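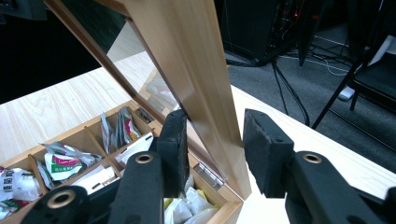

Zasalgate Guest House - Frequently Asked Questions

Updated for the new season, prices for next year not done yet. If your question isn't on here ring or email, phone is quicker.

BOOKING

How do I book?
Phone or email. The form on the old website still exists but goes nowhere, please don't use it. If you've filled it in during the last few months and heard nothing, sorry, that's why. Ring us.

Do you take one night bookings?
Yes, outside school holidays. In August it's two nights minimum unless there's a gap, and there often is a gap, so ask.

How much is the deposit?
One night's stay. Balance when you leave. Card or bank transfer, cash fine too. No cheques any more.

What if I have to cancel?
More than two weeks before - deposit back in full. Less than that, we keep it if we can't relet the room. If we do relet you get it back, may take a few days as Kirsty does the refunds in a batch.

Can I move my dates instead?
Once, free, if there's space. Second time we treat it as a cancellation. You can pass the booking to a friend, just tell us the name.

I booked through one of the big travel sites, can you change it?
No, you have to go through them. We can see the booking but can't touch it.

Do you do gift vouchers?
Yes, valid a year. Posted or emailed. Any amount you like. Not valid over New Year.

ARRIVING

What time can we check in?
From 4pm. Up to 8pm there's someone on the desk. After that ring ahead and we'll give you the key safe code. We don't text it, signal in the valley is hopeless and people end up stood on the step.

Can we leave bags before 4?
Yes, in the hall cupboard, from 11 onwards. It isn't locked during the day so keep valuables on you.

How do we find you?
Top of the village, past the chapel, second gate on the left. Sat nav takes you to the farm. The farm are very nice about it but please don't turn round in their yard. If you get to a cattle grid you've gone too far.

Is there a bus?
The 363 stops at the bottom of the lane, then it's 700 metres up to the door, steep for the last bit. Last one up is early evening, check the timetable before you set off. In winter it misses out our stop altogether some days if there's ice.

Taxi from the station?
Book before you travel. There's no rank. We have two numbers we can give you, one won't take dogs.

Parking?
Free, behind the house. First come first served, tight for vans. Anything bigger than a normal transit, tell us beforehand and we'll sort somewhere out. No charging point yet - nearest is the pub car park and you need thier app.

ROOMS

How many rooms are there?
6. Four doubles, one twin, one single at the back. All have their own shower. Only the twin has a bath.

Which is the quietest?
The single, then the twin. Front doubles get the church clock, which does strike through the night. Earplugs at the desk.

Is there a ground floor room?
One of the doubles. No steps from the car park, but there is a lip at the back door and the shower has a small step up. Not a proper wet room. Ring and we'll measure anything you need measuring.

Can we have a cot or extra bed?
Cot yes, free, bring your own bedding for it. Extra bed in the twin only, child size. Not in the doubles, door won't open.

Are there kettles in the rooms?
Yes, and tea, coffee, milk. Fresh milk in the fridge on the landing if you can't stand the little pots.

Wifi?
Yes. Good downstairs, patchy upstairs, more or less nothing in the single. Fine for emails. Don't plan on a video meeting from your bed. Password is on the back of the room key.

Is there a TV?
In the lounge only. Rooms have radios.

Can I work from the house during the day?
Lounge table is yours till 4, plenty of sockets. We hoover mid morning.

FOOD

What time is breakfast?
7.30 to 9. Earlier for walkers if you put it on the sheet by the desk the night before. After 9 it's toast and whatever's left.

Do you cater for vegans, coeliacs etc?
Yes to both, tell us when you book, not on the morning. Separate toaster for gluten free. It's one kitchen though so we can't promise no traces of anything. Nut allergies - please ring so we can talk it through properly.

Can I get a packed lunch?
Order by 6pm the day before. Sandwich, fruit, cake, drink. Cheese, ham or houmous. Collect at breakfast. If you want the flask filling leave it on the hatch with your room number on it.

Do you do evening meals?
Only for groups who take the whole house, and only if arranged weeks ahead. Otherwise the pub does food till 8.30, kitchen closed at the start of the week, and there's a chippy in the next village.

What if we get back late and everything is shut?
Soup and bread can be left out if you ring before the desk closes. Small charge, goes on your bill.

Can we eat our own food in the room?
Cold food yes. Please no takeaways upstairs - dining room is open all evening, plates and cutlery in the sideboard, help yourself. Leave the washing up, we'd rather do it.

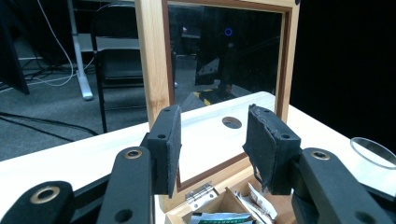

Wooden box, lid open

WALKERS AND CYCLISTS

Where can wet things go?
Drying room, next to the back door. Heater on a timer, comes on at 4 and goes off at 11. Boots on the racks not on the heater, glue melts. Please label socks. We have a drawer of odd ones going back years.

Is there anywhere for bikes?
Locked shed, key at the desk. Bring your own lock as well if it's a good bike. Track pump and basic tools in there. Hose round the side, use it before the bike goes in.

Do you move luggage?
We don't but we can put you onto people who do. They collect at 9 sharp, bags in the hall, labelled. They won't take anything over their weight limit and they do check.

Can you tell us a good walk?
Yes. Folder in the lounge, sorted by length. Photocopies on request. The reservoir loop is the easy one, half a day with a stop. The ridge is a full day and not one for low cloud. Evie Rudd wrote most of the route notes and has redone them all since the footbridge was moved, so if you've an old copy from a previous stay, bin it.

Do you lend maps?
Yes, against a fiver deposit. Compasses no, they never come back.

Should we tell you where we're going?
Please. There's a book by the front door. Put your route, time back and a mobile number, then sign yourself back in. People forget to sign back in and then we're ringing round at 10 at night, so please do it.

DOGS AND CHILDREN

Are dogs allowed?
In two of the doubles, one dog per room, two if small. Charge per stay not per night. Not in the dining room at breakfast, they can wait in the room or the lobby. Towels for muddy dogs in the basket by the back door, don't use the bath ones!

Are children welcome?
Yes any age. High chair available. There's a pond at the bottom of the garden, shallow but not fenced, so under fives need someone with them.

Babysitting?
No. Baby monitors work as far as the lounge, not to the garden.

GROUPS

Can we book the whole house?
Yes, sleeps 11, or 12 with the child bed. Minimum two nights. May and September go first, usually to people who came the year before. Email Amber Garside with dates and a rough number and she'll come back with a price.

Can we hold a workshop or meeting?
Lounge and dining room both available in the day when the house is booked out to you. Flipchart, extension leads, decent chairs. No projector, bring one. No hall hire without rooms, we tried it, didn't work.

Can we have music?
Indoors till 11. Nothing outside after 9, neighbours have early milking.

LEAVING

Check out?
10am. Half an hour's grace if we've no one in that night, ask at breakfast.

Where do keys go?
Slot by the desk. If you get home and find it in your pocket please post it back, padded envelope, we'll refund the stamp.

I've left something behind
Ring. We keep lost property for three months. Chargers mostly. We post things on at cost, 2nd class unless you say otherwise.

Who do I complain to?
Whoever's on the desk, at the time if you can, most things we can fix there and then. Otherwise Kirsty Ackroyd by email, she answers within a couple of days.

Are you open all year?
Closed most of January for painting and repairs. Phone still gets answerd, mornings only, leave a message in the afternoon.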